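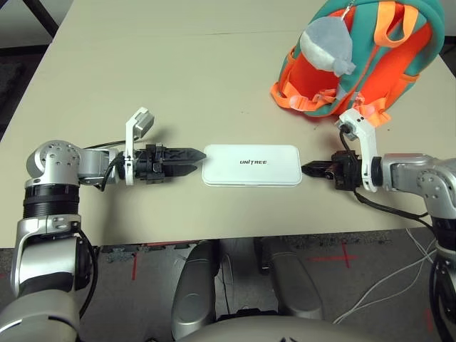 January, after ten at night

Greer's packing method arrived by email this morning with the subject line "It works!!" and I have my doubts. Greer Crichton has had a method for everything as long as I've known her. There was the one with the freezer bags, and there was the one where you roll your socks around a spoon. This one is called Cetero and it comes with an app, which wants you to enter every item you own before it will tell you what to take to Felthorpe for four nights.

I entered eleven things and it told me I was two percent complete. Then it offered me the full version.

So tonight was the kid's bag, done the old way, by putting things on the table and staring at them. The table at least is clear for once. I had the power bank in the middle of it for a good part of the evening, and I went back and forth. Does a child going to see her grandmother need a power bank? Shu-fen says yes, it's for the train. Shu-fen also says it's light. Everything is light when you ask about it alone. I've carried that bag up the stairs at Petwood with eight light things in it and my shoulder remembers.

The power bank has UNITREE on it in capitals, which tells me the name and nothing I want to know. Will it get a tablet from here to Felthorpe? Shu-fen thinks easily. Shu-fen Tu is a calm person and I love her, but she also thought the last tablet would survive the bath.

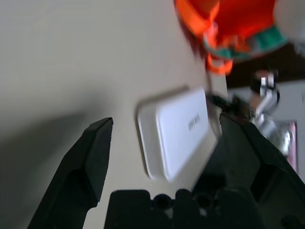

*White case on the table, still not packed. Orange blur, upper right.*

Tried Greer's first rule anyway, so I can tell her I did: "Touch it once." You pick a thing up, you decide, it goes in or it goes away. Fine for socks. It doesn't say what to do about a thing you picked up once and put down because the other half of it is in a drawer. The cord for the tablet is in the drawer, or it was at Christmas. I found a cord. I'm not convinced it's the cord.

Rule two is to weigh the bag before and after. The kitchen scale goes up to 1000 grams and then shows a line of dashes, so I can report that the bag is somewhere north of that or the scale is broken. Two sweaters came to 700 together. Sweaters are the real problem, if you ask me, and there isn't a word about sweaters in the method. It's all pouches.

Rule three is "stand it up." Anything that can stand should stand, so you can see it from above. I did this for a while with the smaller stuff and will admit it looked tidy. Looking tidy on a table and staying tidy in a bag on a train are two separate matters, and I would like to see Greer's bag at the far end of a trip, not in the photo she takes before she zips it.
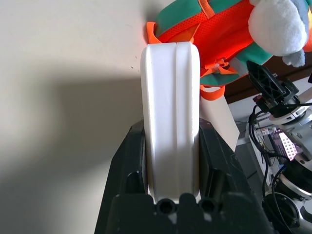 *White plastic, on end, groove down the middle. Rule three in action.*

The app sent a message while I was at it. "You're on a roll!" I had not touched it in an hour. It now says I am user 2413 in my area, and I can't tell if that's a ranking or a head count, or why either would help me find a toothbrush cap.

Then the bag itself. We had the talk about whether she could take a plain one this year. We've had it before. The answer is the green one with the orange fin or spike, and the answer will be the green one until she leaves for college. I said it was a bit babyish for a long trip and got a look I think I deserved. The white dots show every mark, whatever the label says about wiping clean. And the shark has to stay on. I suggested the shark could ride inside, in a pocket, where he wouldn't catch on the turnstile.

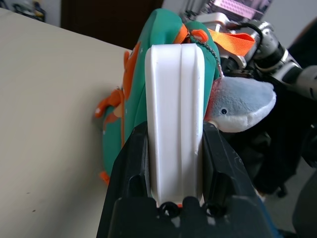
He would not like that, apparently. He needs to see out. So he hangs off his bead chain, and I've given that chain until the second station. Bead chains are made for bathtub plugs. I said I'd swap it for a proper ring and was told the beads are the best part.

Shu-fen's view is that it's a toy on a bag and I should go to bed. Probably. But I've been the one crawling under a row of seats after that shark, with a man's suitcase on my hand, and she was holding the sandwiches.

Where things stand: one sweater (I took the other one out, and I expect to find it back in by breakfast). Pajamas, the good ones. Power bank, yes, with what may or may not be its cord. Coloring book. The "101 Things to Spot from a Train" book, of which we have spotted maybe nine, and one of those was a cow I'm fairly sure was a tarp.

Greer just texted to ask how the method went. I said we were still testing it.

Must look in the drawer again for that cord. And ask Shu-fen if the Petwood stairs have a rail on the left yet, they said they'd put one in by New Year's and I'll believe it when I've got hold of it.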